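Section 4: Comparing tips on the block board

You have the arm moving and the controller talking to it, so now comes the fun bit - finding out which tip suits your work!

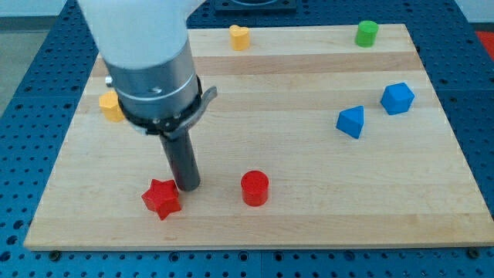
Set aside a quiet morning for this. The comparison goes much better if you run both tips on the same day with the same layout, and you will start to get a feel for each one long before the numbers come in. We use the Dovex narrow tip as tip A and the Jekside wide tip as tip B, but the steps are the same for any pair.

4.1 Before you start

1. Bolt the board down and try to shift it by hand. It must not move at all.
2. Lay out the blocks with plenty of variety. Mix cylinders with stars, hearts and prisms, and leave a few close together.
3. Load the Namboodiri test routine on the controller and choose "Compare, 2 tips".
4. Set the arm to slow speed.

CAUTION: Keep your hands off the board whenever the arm is powered. Press the stop button before you move a block, even if the arm looks idle.

4.2 Setting the height

1. Bring the tip down over a clear patch of board, in small steps.
2. Stop when you can just slide a sheet of paper underneath.
3. Press Save Height. The reading on our own bench at Hirnutby was 2,124 counts. Yours will differ, so please don't copy it across.
4. Raise the tip, lower it again and check with the paper once more.

NOTE: Repeat all of 4.2 after every tip change. Sharada Varma once skipped it and lost a whole Friday's runs.

4.3 Running the comparison

1. Start with a plain cylinder. It's an easy shape to line up on, and a good first run is very cheering.
2. Move on to the star. Try it at several angles - this is where tips really begin to show their differences.
3. Try two blocks that sit near each other and log any touch on the neighbour.
4. Let the routine carry on to 67 tries, then save the log.
5. Power down, fit tip B, put the blocks back in their starting places and repeat.

CAUTION: If the force reading goes above 2,000 on the controller screen, stop the run and go back to 4.2.

4.4 Reading the log

Open both logs side by side and sort by shape. Look at the misses before you look at the totals. Senthil Achari, who wrote the log viewer, added a replay button in January and it's a joy to use (click any row to see the path the tip took). If one shape has most of the misses, run that shape again on its own before swapping tips. Settings for the camera are in Section 5.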